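**Premville Community Choir – general meeting, 5 Jan 2024**

Present: Ákos Bakos (chair), Mariann Kovács (minutes), fourteen members. Apologies received from the altos who are still away at the lake.

**1. Minutes of the last meeting**

Accepted with one change. The spring concert was at the Zeman Hall, not the Floma Centre.

**2. Money**

The account stands at $783 after the December hall hire was paid. Two subs are outstanding and Ákos will send reminders. The photocopying bill was higher than last year's and members are asked to bring back their old folders before asking for a new one.

**3. Concert shirts**

The black-and-white dress code is to be dropped for the summer concert. Members who replied to the email were in favour of a plain T-shirt in a shade of blue, worn with dark trousers or a skirt. No logo for now. The cost of printing would come to $200 on top of the shirts and the choir can't carry that before the grant is decided. 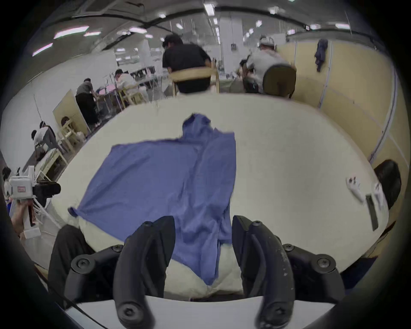 Deirdre asked whether long sleeves could be ordered as well, as the hall is cold even in August and she would not be the only one wanting them. Ákos said the supplier does both at the same price and he would add a column to the order sheet. Sizes to Mariann by the end of the month, please. Anyone who doesn't reply will be put down for the size they gave for the fleece order.

It was agreed that members pay for their own shirt. Anyone who finds this hard can speak to Ákos privately.

**4. Hall booking**

The Zeman Hall has offered the same evening for the whole year at $600 if it is paid in one go, or monthly at the old rate. After some talk it was agreed to pay monthly until the grant comes through, then ask if the offer still holds. The side door sticks and has been reported twice. Mariann will report it again in writing.

Parking – the spaces by the kitchen are for the meals service and are not to be used before 7 pm.

**5. Summer concert program**

Draft list handed round. The two folk songs stay in. The Prernetti arrangement is to be moved to the second half so that the tenors have a rest before it. The round at the end was thought too long and will be sung twice through instead of four times.
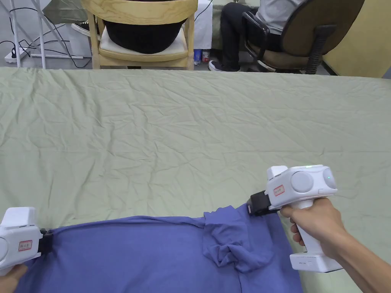
The basses asked for the words to the second folk song to be typed out with the sounds written underneath, as the printed copy is hard to follow. Mariann has a version from an earlier choir and will check it against the score. Sectional rehearsals will start two weeks before the usual time, basses and tenors in the small room, sopranos and altos in the main hall.

**6. Grant**

The application to the shire is for $801, to cover music hire and a second-hand keyboard. Ákos has the form nearly finished and needs a letter of support from the school. The present keyboard has three dead notes and was not thought worth repairing.

**7. Other business**

- Supper roster is full up to Easter. Please swap among yourselves if you can't do your night.
- A music stand was left behind after the carol evening. It is in the cupboard under the stage.
- New members are welcome to sit in for three weeks before paying subs.

Meeting closed at 8:50 pm. Next meeting after rehearsal, first week of March.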